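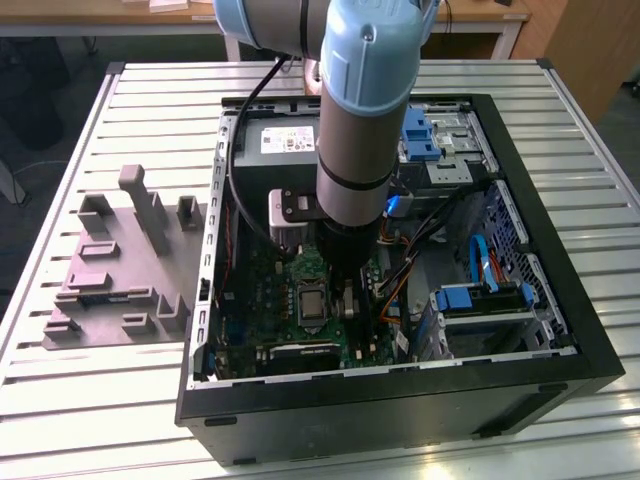 Photo: Tirta Pattinasarany / Watkins Members' Bulletin

Watkins Computer Society - Members' Forum
Topic: Proposed change to the refurbished desktop loan period

Posted by: y_prajapati (Moderator)
Members are invited to comment on the proposal to shorten the loan period for refurbished desktops from 9 months to three. The full text is in the October bulletin. Comments will be forwarded to the board as written.

Posted by: Ekanayake.P
I wish to record my opposition. Many borrowers are adults enrolled in evening courses at the Vastura center, and those courses run longer than three months. A student would be required to return the computer before the final assignment is due.

Posted by: stelios_andreadis
I support the proposal. There are 30 households on the waiting list. Under the present rules, a family that applies today may wait most of a year. A renewal could be granted to any borrower who shows proof of enrollment.

Posted by: Ekanayake.P
Renewal is not mentioned in the proposal. I can only comment on the text before us.
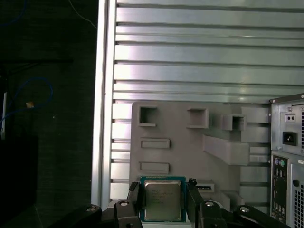

Watkins Members' Bulletin, Issue 30, p. 9

Posted by: diemtrinh
The same bulletin states that processors may be replaced between loans. Would a shorter period mean more work of this kind for the repair bench? The budget line for parts is $1000 and I see no plan to raise it.

Posted by: y_prajapati (Moderator)
Parts are replaced only when a computer fails inspection. The length of the loan does not affect the parts budget directly, but each return does require a full inspection and erasure of the drive.

Posted by: diemtrinh
Then the number of inspections will triple - and that cost should be stated.

Posted by: stelios_andreadis
I accept that point. I would still vote in favor if a renewal clause were added.

Posted by: Ekanayake.P
With a written clause I would withdraw my objection. Without one, it stands.

Posted by: y_prajapati (Moderator)
Both requests have been noted. Comments close at 9 p.m. on the last day of the month.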